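Chapitre 7
Coordonner la perception et la commande du bras

Dans les chapitres précédents, le robot disposait d'un modèle complet de son environnement. Les étagères étaient fixes, les bacs avaient des coordonnées connues, et le planificateur pouvait calculer une trajectoire entière avant le premier mouvement. Ce chapitre abandonne cette hypothèse. Le rayonnage est monté sur roulettes, les bacs s'empilent sans alignement précis, et la pose de chaque objet doit être estimée pendant la tâche.

Le logiciel étudié est la pile Drandstead, dans la version utilisée sur la plateforme Dunne. Elle comprend un estimateur de pose, un planificateur et une boucle de commande. Les trois modules échangent des messages horodatés, et c'est de l'horodatage que viennent la plupart des erreurs traitées plus loin.
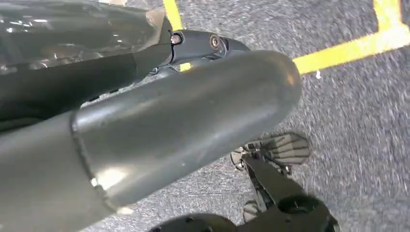 451

7.1 Les repères

Chaque caméra possède son propre repère. Celui de la caméra de poignet se déplace avec le bras, et une partie de l'image est toujours occupée par le robot lui-même : segments, articulations, pince. Ces pixels doivent être retirés avant toute estimation. Drandstead construit pour cela un masque à partir du modèle géométrique du bras et des angles articulaires lus au moment de la prise de vue. Si les angles sont lus trop tard, le masque est décalé et un bout de pince passe pour un obstacle.

Le ruban jaune collé sur la moquette fournit une référence au sol. Son contraste avec le gris suffit à un seuillage en couleur, suivi d'un ajustement de droites. On prendra garde aux coins, là où les bandes se chevauchent : l'intersection des droites ajustées est plus stable que le coin visible.

7.2 La scène vue de la tête

La caméra de tête donne une vue plus large. Elle sert à placer les rayonnages dans le repère de la base et à proposer au planificateur une première liste de bacs.

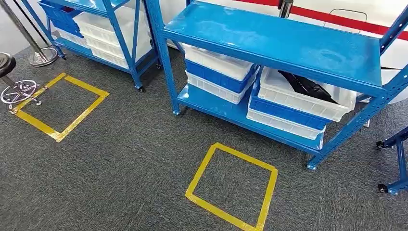

Cette liste est volontairement grossière. Pour chaque candidat, le module indique une position, une orientation et une covariance, sans chercher à séparer deux bacs de même couleur posés l'un sur l'autre. La séparation intervient plus tard, quand la caméra de poignet s'approche. Le lecteur qui dispose du jeu de données Clallenia peut charger la séquence 1732 et vérifier que la covariance augmente pour les bacs partiellement masqués par un montant.

7.3 Les vues proches et le flou

À courte distance, l'image se dégrade. Le mouvement du bras étale les contours, un fond très lumineux efface les détails, et un doigt de la pince peut traverser tout le champ. Dans ces conditions, l'estimateur doit pouvoir refuser de répondre. La règle retenue ici est simple : après 10 images rejetées de suite, la boucle de commande arrête le bras et redemande une pose à la caméra de tête.

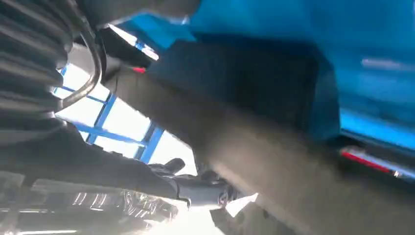
Par l'équipe pédagogique de Fluvunstead

7.4 Plan du chapitre

La section 7.5 établit les équations de changement de repère et traite la synchronisation des horloges. La section 7.6 décrit le filtre qui fusionne les deux caméras. La section 7.7 revient sur la règle de rejet et montre comment en régler le seuil. Les 13 exercices de fin de chapitre utilisent les mêmes séquences ; les deux derniers supposent que le chapitre 5 a été lu.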